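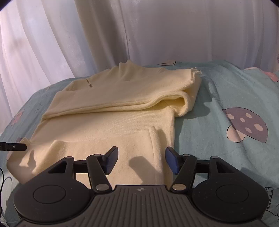

*Photo: Bianca Sandu*

# Washing a wool sweater by hand without making it a child's size

Every December I get the same message from somebody in my family, and it comes with a picture of a sweater that would now fit a cat. I have written this out once so I can send a link and go back to my coffee.

You can do this in a bathroom sink. A tub is easier on the sweater and harder on your knees.

## Before any water

Read the label. If it says dry clean only, decide how much you trust the person who wrote it. I have ignored that line on plain wool and gotten away with it, and I have ignored it on a lined jacket and not gotten away with it. If the label has fallen off, treat the thing as wool and behave.

Measure it. Lay it flat, run a tape from armpit to armpit, then from the shoulder to the hem, then down one sleeve. Write the numbers on paper. You'll be sure you can remember them, and an hour later you'll be staring at a damp heap wondering whether the sleeve was 19 inches or whether that was something to do with a bookshelf.

Check for loose ends and pulls. A snag gets worked back through to the wrong side with a crochet hook or a blunt needle. Don't cut it. Cutting is very satisfying for a short time.

Do a color test if the yarn is dark or bright. Wet a white cloth, press it against an inside seam, and look at the cloth. A little tint means you wash it alone in cool water. A lot of tint means you wash it alone in cool water and don't lean on anything pale afterward.

## What you need

- a clean sink, tub or dishpan
- wool wash or a mild shampoo (I use Dosarex, which smells of nothing much)
- 2 big towels you don't love
- a flat place nobody will need until tomorrow, or possibly Monday
- the piece of paper with the measurements

Skip the fabric softener. Skip bleach even more.

## The wash

1. Fill the sink with cool or barely lukewarm water. Add the soap while it fills, a small capful at most. Every extra drop is one you'll be rinsing out later with a sore back.
2. Turn the sweater inside out and push it under gently until it stops floating.
3. Leave it for 11 minutes. I picked that number because my kitchen timer sticks at ten, and the sweaters have never complained.
4. Press down with flat hands a few times. No rubbing, no twisting, no swishing it like a flag. Heat and rubbing together are how felt gets made, and felt doesn't go back.
5. Drain the water with the sweater pushed to one side. Lift it from underneath with both hands, like a sleeping toddler. Wet wool is heavy, and if you hoist it by the shoulders you'll get a dress.
6. Refill with water at the same temperature and press again. Repeat until the water stays clear. With my soap that takes two rinses. With shampoo, bring a podcast.

## Getting the water out

Press the sweater against the side of the sink. Then lay it on the first towel, roll the two up together like a sleeping bag, and kneel on the roll. Unroll, move to the second towel, and do it again.

My sister-in-law swears by the spin cycle on her Bolger washer, with the sweater in a mesh bag and the speed turned all the way down. It works for her. I had a machine that decided by itself to add a warm rinse first, so I kneel.

## Drying

Spread it flat and pat it back to the measurements you wrote down. Nudge the ribbing together, square up the shoulders, and pull the button band straight if there is one. Close the buttons or the zipper before you leave it.

A mesh rack is best. I have the folding Nividard kind, and it has bitten me on both thumbs — open it on the floor. A dry towel on top of a bed works too, if you swap the towel once it's soaked and have somewhere else to sleep.

Flip the sweater when the top feels dry. Keep it away from the radiator and out of strong sun. No hangers at any point, unless you've always wanted little horns on your shoulders.

## If it has already shrunk

Soak it for half an hour in cool water with a good squirt of hair conditioner, roll it in a towel, and stretch it a little at a time as it dries, pinning it if you have to. You may get back an inch or two. If the stitches have vanished and the fabric feels like a place mat, it's felt now, and it'll make decent mittens.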